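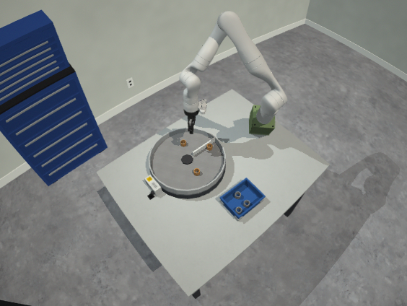
Birkville Robotics Club — Simulation Subteam
Speaker notes, project review, 8th January
Speaker: Irfan Awan

SLIDE 1. Title
Leave the still up while people sit down. Name, subteam, one sentence on scope: sorting nuts off a round tray in simulation, arm and gripper only, no mobile base. Talk is the simulation half. Hardware budget is a separate item on the agenda and I will not take questions on it.

SLIDE 2. Task definition
Orange nuts are in the tray, gray nuts are in the blue bin. An episode ends when every orange nut has been taken out of the tray and set down in its own target zone, or when the step limit runs out. Gray nuts must stay in the bin. If one leaves the bin, the episode is a failure, even when all the orange ones are placed.
Point at the three orange nuts on the tray. The spacing is wide here. The spawner enforces a minimum distance between centers, and we lower that distance in the harder set.
Scoring is per episode, pass or fail. We log partial placements but do not report them.

SLIDE 3. Scene setup
Arm is on the green mount at one side of the table, reaching over the tray. Mount height was copied from the bench in the Gavolska lab and should not be edited without telling me. Two people edited it in November and we lost a week of runs.
Collision shapes: the tray is a convex decomposition, rim included. The nuts need the hole. With a plain convex hull the center fills in and a finger can't go inside the ring, so inside grasps fail every time. Check this first if you make a new part.
Walls, floor and tool cabinet are visual only. They have no collision and cost almost nothing except render time.

SLIDE 4. Controller
Planner is Jernon, our own code, version on the slide. Sequence per nut: hover, descend, close, lift, transfer, open. The hover pose has the gripper pointing straight down, as in the title still. Wrist rotation is chosen last, from the clearance to the nearest obstacle.
The white bar across the tray floor is the nearest obstacle more often than anything else. A nut near its outer end limits the usable finger angles. Go back to the title still if anyone asks — the nut at the upper right is that case.

SLIDE 5. Results
1000 episodes on the standard set, 100 on the hard set. Same seed list for both controllers.
Standard set, old controller: 308 failures. Read this number slowly, people write it down.
Causes, largest first: rim contact on descent, slip during lift, timeout. Rim contact accounts for roughly half. Show the plot, do not read out the bars.
New controller results are on the next plot. The improvement is almost entirely in rim contact. Slip did not change, as expected. We did not touch grip force or friction.
Hard set is too small to say much. State that before someone else does.

SLIDE 6. Known problems
Friction values are guesses from a table. We have not measured the printed nuts.
Lighting is one fixed setup with strong shadows. The color detector was tuned under it. Randomized lighting is on a branch and not merged.
Reset sometimes drops a nut onto the rim. Those episodes are thrown out and respawned, and the count is in the log header.

SLIDE 7. Next
Merge lighting branch. Measure friction. Move the Lie scripts into the main repo so new members can run a batch without my laptop.
Need one person for the measurement work, no coding required. Sign-up sheet is by the door.

If short on time, skip 4 and go straight from 3 to 5.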